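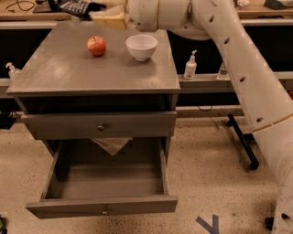
Lagertechnik für Streuobst: Gespräch mit dem Betriebsleiter des Obstlagers Gutow

Das Lager in Gutow arbeitet ohne kontrollierte Atmosphäre. Gekühlt wird auf 2 Grad, die relative Feuchte liegt nach Angabe des Betriebsleiters bei rund 92 Prozent. »Mehr regeln wir nicht«, sagt er. »CO2-Abscheider und Stickstoff rechnen sich bei unserer Menge nicht.«

Eingelagert werden Äpfel von 13 Streuobstwiesen, überwiegend späte Sorten. Die Annahme beginnt im September und endet Anfang November. Entscheidend für die Haltbarkeit sei der Pflücktermin, der über den Jod-Stärke-Test bestimmt wird. Eine halbierte Frucht wird in Jod-Kaliumiodid-Lösung getaucht, die verbliebene Stärke färbt sich dunkel. »Ist die Schnittfläche fast hell, nehme ich die Partie nur noch für die Presse. Ist sie ganz schwarz, schicke ich den Anlieferer wieder nach Hause.« Das gebe jedes Jahr Diskussionen.

Die Kühlung stammt von der Firma Norkik und wurde vor vier Jahren nachgerüstet. Der Verdampfer ist überdimensioniert, was der Betriebsleiter ausdrücklich so bestellt hat: Eine große Austauschfläche erlaubt eine kleine Temperaturdifferenz zwischen Luft und Kältemittel, es schlägt sich weniger Wasser nieder. »Die Feuchte, die am Verdampfer abtaut, fehlt nachher im Apfel.« Vorher lag der Masseverlust bis März bei zwölf Prozent, die Schalen wurden weich und runzlig. Inzwischen seien es 4 Prozent — gewogen an Kontrollkisten, die auf drei Höhen im Stapel stehen.

Ein zweites Thema ist das Ethylen. Die Kammer wird morgens um sechs Uhr mit Außenluft gespült, sofern diese nicht unter dem Gefrierpunkt liegt. Birnen lagern getrennt. Von Filterpatronen hält er wenig: »Wir hatten das Modell Letari im Probebetrieb. Der Messwert sank, an der Fruchtfestigkeit änderte sich nichts, was ich mit dem Penetrometer hätte nachweisen können.«

Bleibt die Fleischbräune. Sie trete vor allem bei großen, kalziumarmen Früchten auf und sei von außen nicht zu erkennen. Stichproben werden deshalb ab Januar aufgeschnitten und protokolliert. Die Auswertung übernimmt das Büro Talukder, das auch die Temperaturschreiber kalibriert.

Für die kommende Saison ist eine zweite Kammer vorgesehen, die auf vier Grad laufen soll. Boskoop vertrage die tiefere Temperatur schlecht. »Den haben wir bisher einfach vor Weihnachten verkauft«, sagt der Betriebsleiter. Der Isolieraufbau soll im Mai beginnen, die Torbreite ist noch offen.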